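Open day at Ukano, Flindton
Thursday, July 30, 2026

Got there late, parking at Flindton is a joke. Maeve Brennan already had the badges out. Second floor, long corridor, 224 on the door. Quick notes before I forget it all.

The table-setting room
Smaller than I'd pictured. White desk, gray blinds, pale walls. Good light though. A bright yellow corn cob on a round white plate, which made me hungry, no lunch yet. 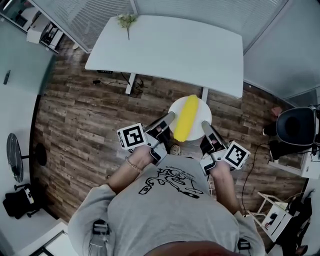 Asked Kiran Tiwari how they pick the food. Shape mostly, she said. Corn rolls, so it's a good one for plates. They have a list, didn't get a copy, must email her.

Liked the blinds more than I should. Thin slats, big panes, white metal between. We priced the same sort of thing for Lulimau in January and gave up. Rekha wants the suppliers name.
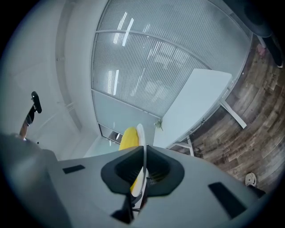 The desk
White top, white legs, small black control panel with tiny buttons on it. Want one. A little sprig of green lying on top, over near the glass. Cables on the floor underneath, same as our place.
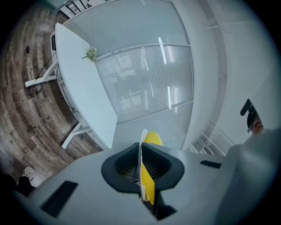
Photo: Umesh Kashyap / Ukano open day

Tea after, downstairs. Shakuntala Dixit did a short talk on thier move from the old Tlapale building, five slides, over in no time. Samosas gone by the time I reached the table. Next visit I'm taking the early bus and going to the kitchen end first, missed that completly.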